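Left jaw slips on quilted jacket, grip reading says everything is fine

Dilico community help > Handheld grippers > Faults and safety

Posted by wardrobe_end
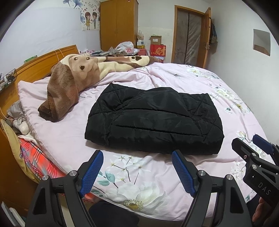
I have a pair of Dilico handheld grippers that I use to record folding and stacking tasks at home. The right one has been fine since I got it. The left one has started dropping things, and I can't work out if the fault is mechanical or in the readings.

The task is simple. A black quilted jacket is folded into a bundle on the bed, I close one gripper on the near edge, lift it, and carry it to the other side. With thin things like T-shirts and pillowcases I have no trouble. With the jacket the left gripper closes, the app shows a solid grip, and then the bundle slides out when it is a few inches off the duvet. It doesn't happen every time. In my last batch of 90 lifts it dropped the jacket 12 times, always with the left gripper.

The part that bothers me more is that the drops are being saved as good lifts. The app marks a lift as held if the jaw opening stays steady for long enough. When the jacket slides out, the jaws don't move much, so the app doesn't notice. I only found out because I was watching one back to check something else.

There was also one time when the jaws kept closing after I had let go of the trigger. My other hand was near them and I got a pinch on the side of my finger. No cut, just a red mark, but I would like to know why it happened before I go on.

What I have tried so far:

Restarted the app and paired the gripper again. No change.
Wiped the blue pads with a damp cloth and let them dry overnight. It seemed better for a few lifts and then went back to dropping.
Ran the jaw calibration from the menu. It finished, but it gave me code 1349 at the end with no text. The right gripper doesn't show this code.
Folded the jacket tighter. This made it worse.

Firmware is up to date on both. Has anyone seen code 1349, and is there a way to find the bad lifts without watching all of them?

gudo_bench

Clean the pads with alcohol. Mine did the same thing and it was dust from a blanket. Also a puffy jacket is a hard item, try something else.

cladmont_repairs

I fix these grippers for a small shop, and I think you have two problems on top of each other. I would stop using the left one until you have dealt with the second.

First, the slipping. Quilted fabric is slippery on the outside and full of air on the inside. When you close on it, the jaws stop against the padding and the reading looks solid, but what you are holding is mostly filling. As you lift, the filling shifts and the shell slides through the pads. A tighter fold gives you a thicker and rounder edge, so the jaws touch less of it. Try a flatter fold with the open edge facing you, push down on the edge with the jaws to get the air out, then close. Close on a seam if you can reach one.

That explains drops in general. It does not explain why only the left gripper has them, and that is where the code comes in. On the units I have worked on, 1349 comes up when the jaws don't return to the same closed position on repeat closes during calibration. Usually one finger has some play at the pivot. To check it:

Power the gripper off and take the battery out. Do not do this with it only asleep.
Hold the body still and move each finger side to side by hand. Compare with your right gripper. There should be almost no movement.
Look at the screw heads on both finger mounts. If one is sitting higher than the others, it has backed out.
Tighten a little at a time, going back and forth between the two screws on the same mount. If you do one all the way first, the finger can end up twisted.
Put the battery back and run the calibration 5 times in a row. If the code is gone on all of them, you are probably fine.

Now the jaws closing after you let go. A loose finger will not cause that. The usual cause is the trigger sticking or its sensor reading late. With the battery out, press the trigger slowly and feel for a spot where it hangs. Lint gets in there when people work on beds and sofas. If it hangs, blow it out with air and test again with nothing between the jaws – and keep your other hand behind the body of the gripper while you test. If it doesn't hang and the jaws still close late, don't open the housing yourself. Send it in. The trigger board on these can't be adjusted at home.

I don't agree with the answer above about picking another item. The jacket has shown you a fault you would not have seen with T-shirts.

ngcobo_logs

I can only help with the recordings. Steady jaw opening is a poor test for soft things, as you found. The opening hardly changes when padding slides out, but there is nearly always a small step inward at the moment it lets go. Export the jaw opening as a table and look for any lift where it gets smaller after the gripper has started going up. Watch those first.

It won't catch all of them. If the jacket slides out slowly, you get a slope and no step. I would sort by the opening at the end of the lift and look at the smallest ones too.

Move the bad ones to their own folder and label them as drops. Don't delete them. And check your earlier batches, including ones with other clothes, if they were made with the left gripper.

wardrobe_end

Thank you both. One screw on the left mount was sitting high and the finger did have side play compared to the right one. I tightened it the way you said and ran the calibration. Four came back clean and the fifth gave 1349 again, so I tightened a little more and started over. Clean on all of them now.

The trigger is another matter. I can't feel it hang, and with nothing in the jaws it closed late again this morning. I have taken the battery out and put in a repair request with Dilico. I will do the rest of the jacket lifts with the right gripper until it comes back.

The small step was there in 10 of the 12 drops. The other two were the slow kind. I haven't gone through the older batches yet.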